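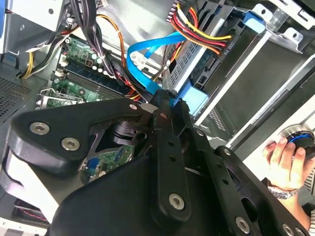
Inside an open desktop computer case.

Why does a computer get hot?

Put your hand near the back of a computer that has been busy with a game and you may feel a warm breeze. It isn't breathing. It also isn't angry with you, whatever your score was.

Computers run on electricity, which has to squeeze through tiny parts called chips. Some of its energy turns into heat along the way, the same way your hands warm up when you rub them together. The harder the chip works, the hotter it gets. A busy one can pass 50 degrees Celsius, and some get close to 100 – hot enough to boil water, though please make your tea elsewhere.

So many computers have fans. A metal block with thin fins, called a heat sink, soaks up heat from the chip. The fan blows air across the fins and carries the heat away.

Dust is the great enemy. It clogs the fins like fluff in a pocket, and the fan has to spin faster and grumble louder. If yours sounds like a hair dryer, tell a grown-up.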